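June, open day notes, Grandevik lab

Doors at 10:00. Bevan arm first, then the Fodeo simulator on the big screen. Bedroom world loaded fine after one restart. Visitors mostly asked about cost and noise. Ran the planner live at 523 steps, then 608 with the slower grip. Fudham people want the logs, so export them before the disk fills. Need a longer HDMI cable.

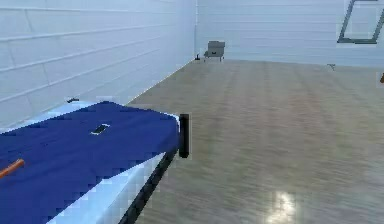

How many runs did we save from the open day?
We saved 600, all on the lab drive in the Fudham folder.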